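Share 66 Comments 0

FOR IMMEDIATE RELEASE

Thrash band Lekico to release second album "Sultana" in December

FOMSKA, 2023-06-04 – The four-piece thrash metal band Lekico will release its second full-length album, "Sultana," in December on the independent label Stimeo. The record has nine songs and runs 43 minutes. It will be sold on vinyl, cassette and CD, and as a download from the label's store.

"Sultana" was recorded over two weeks this spring in the band's hometown of Fomska, in the same rented hall where the group has rehearsed since it formed. Drums, bass and both rhythm guitars were played live together. Vocals and solos were added in the second week. 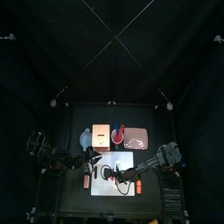

The songs are shorter and faster than those on the band's debut. Only the closing track, "Ration Day," goes past six minutes. The lyrics follow the crew of a cargo ship, the Sultana of the title, from the day it is seized in port to the day it is sunk. The band wrote the words as a group and worked them out alongside the music, one song at a time, in the order in which they appear on the record.

"We wanted it to sound like the four of us in one room," the band said in a joint statement. "The first album took a year and we kept going back to fix things. On this one, if a take had the right energy, we kept it. There is a spot in the third song where the tempo jumps and we all jump with it. We left that in."

The first single, "Hull Breaker," is available now. It opens with a bass figure that had been part of the live set for two years under a different name. A second single, "Harbor Guns," will follow at the end of the summer.
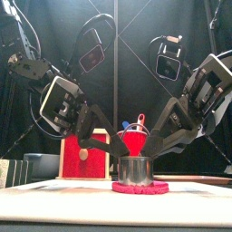

The first vinyl pressing is limited to 350 copies on dark red vinyl, each with a printed lyric sheet and a fold-out poster of the cover painting. A black vinyl edition will stay in print. The cassette is limited to 66 copies and includes a rehearsal version of "Harbor Guns" that will not appear on any other format. Preorders for all formats are open, and orders placed before the end of the summer will ship ahead of the release date.

Stimeo has also bought the rights to the band's self-released debut, which sold 2,443 copies through shows and mail order before it went out of print. A remastered edition is planned for next year. The track list will stay the same, with two demo recordings added at the end of the CD version.

"Lekico did all the hard work on that first record without any help – packing orders, booking shows, driving the van," a spokesperson for the label said. "Our job is to make sure people can find both albums and that the band has more time to play." 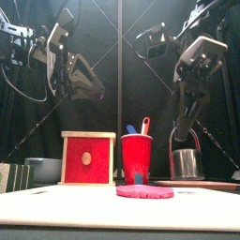
Two robot arms above a row of household objects on a white tabletop.

Lekico will play a release show in Fomska on the night the album comes out. The band will perform "Sultana" from start to finish, followed by a short set of older songs. Doors open at 7 p.m. and the show is open to all ages. Tickets will go on sale in the fall, and a block will be held back for sale at the door. More dates will be announced once venues are confirmed.

Track list:
1. Seized
2. Hull Breaker
3. No Flag
4. Harbor Guns
5. Salt in the Lungs
6. Below the Line
7. The Mate's Confession
8. Fire on Deck Two
9. Ration Day

About Lekico
Lekico is a thrash metal band from Fomska with two guitars, bass and drums. The lead vocals are shared between the two guitarists.

About Stimeo
Stimeo is an independent label releasing metal and hardcore punk on vinyl, cassette and CD. Advance copies of "Sultana" and interview times are available to press and radio on request from the label's press office.

###

Share 66 Comments 0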